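Teaching pick and place by hand, or by remote? Simulation first?
Forum: Small arms and home robotics > Demonstrations and teleoperation

widorska_lab
Hello all. I am new here, and English is my third language, so please excuse the slow sentences. I want to teach an arm to move things on a kitchen counter: take a bottle, put it beside the kettle, let go. I have two ways to give it demonstrations. One is to hold the arm with my hands and lead it through the task. The other is to drive it from a second small arm on my desk. I tried both for two evenings and I cannot decide. With my hands I feel the contact well, but my body stands in front of the camera. With the remote arm the pictures are clean, but I am clumsy and I often push the bottle over. What do you use?

Griteo
Remote, always. If your elbow is in the picture during teaching and not in the picture when the robot works alone, the policy sees two different kitchens. I learned this after 300 demonstrations by hand which I could not use.

keith_kingi
I don't agree with "always". For anything with a lid or a tight fit I still lead the arm by hand. You can replay the recorded joint path afterwards with nobody near the arm, and record the cameras during the replay. Then your elbow is gone. It costs double time but the movement is much nicer.
Keith Kingi

Griteo
Replay works only if every object is put back exactly in the same place. On my counter the bottle is never back in the same place, and the fingers close on air.

keith_kingi
So tape some marks on the counter and remove them before the replay. I did 31 replays of one grasp last month and threw away four.

Caniron
Question for the first poster: do you do this on the real arm already? I would start in simulation. You can drive the simulated arm with the same small leader arm, and a bottle that falls over costs you one key press. My whole first set was made like this, 228 episodes, before I touched any hardware.

widorska_lab
Both. The real arm is at the workshop and I can go there only in the evening. At home I have a simulated counter. But I was afraid that simulated demonstrations are a waste, because the contact is not real.

Caniron
Contact is the weak part, yes. Bottles slide in a strange way and sometimes they jump out of the fingers. But for learning where to approach from, and how to keep the wrist away from the other objects, it is good enough. It also trains YOU. After a week of it my hand was much calmer.

Griteo
I will say the opposite, as usual. The simulator taught me bad habits. I became fast and rough, and then on the real arm I cracked a finger pad on the first morning. Friction in there was far too kind.

Caniron
Then lower the friction and limit the speed of the leader. It is two lines in the config.

ates_m
Small advice from somebody who has made these mistakes already. Whichever way you choose, please write down your rules before you begin. From which side do you approach, how high do you lift, when do you open the fingers. At Ateş we had three people driving the same arm and each one had a different style. One came from above, one from the side, and I stopped in the middle to think. The trained policy also stopped in the middle to think — it copied my pauses very faithfully. We had around 500 episodes and we recorded nearly half again.

keith_kingi
Agree with this one fully. Pauses are poison. If you need to think, stop the recording and begin again.

widorska_lab
Thank you, this helps a lot. My rules for now: approach from the right, fingers on the upper part of the bottle, lift only a little, no pauses. I also moved the kettles nearer, so that the path is not too easy. I will collect in simulation this week with the speed limit from Caniron, then try the replay method from Keith on the real arm and tell you which one was better. One thing I still don't know is the height of the grasp on a slim bottle. My green one is held between the fingers with the lower body extending below them toward the counter, and I wonder if I should go lower.
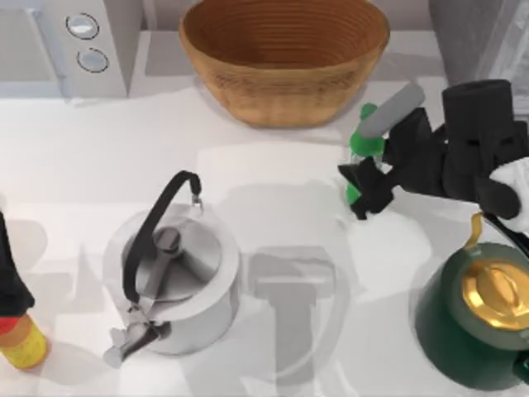 If I go lower, the wrist also comes down between the other objects, and I have less room to correct a bad approach. If I stay high, I fear that the bottle will swing when I move sideways. Griteo, you have done this with real bottles, so please tell me at what height you grasp. And does anybody change the height on purpose between episodes, or do you keep it the same for the whole set?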